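Trastent Press Safety Vest, Type 2
Equipment for reporters covering demonstrations
Reviewed by the Balogh equipment desk, 10/31/19

Nivadari sells this vest to newsrooms as "full protection for the working journalist". We would not put it that strongly.
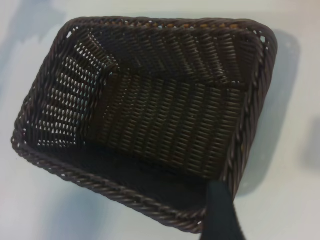
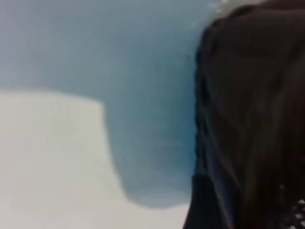
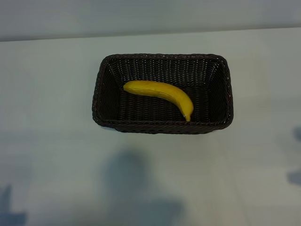
The word PRESS is printed front and back in reflective letters. Whether that helps depends on who is reading it. Reporters who wore the earlier model at the Watthorpe marches in May told us that officers moved them on anyway, and two were held for almost 11 hours with the vest in plain view.

The padding is meant for knocks and thrown objects. It is not body armour and the label says so, in rather small type. The maker claims it stays comfortable for 10 hours. We found the shoulders rubbed long before that, and the radio pocket is too shallow for most handsets.

Price: 400 each, helmet sold separately
Sizes: S to XL
Colour: blue only
Stock: 1,757 at the Watthorpe warehouse
Returns: unworn only

Nivadari also offers a "rights card" to tuck in the front pocket. It lists phone numbers and a short statement of the law on filming in public. Check it against local rules before you rely on it, as ours gave an out-of-date number for legal help.

Bulk orders need a letter from an editor. Freelancers can send a press card instead.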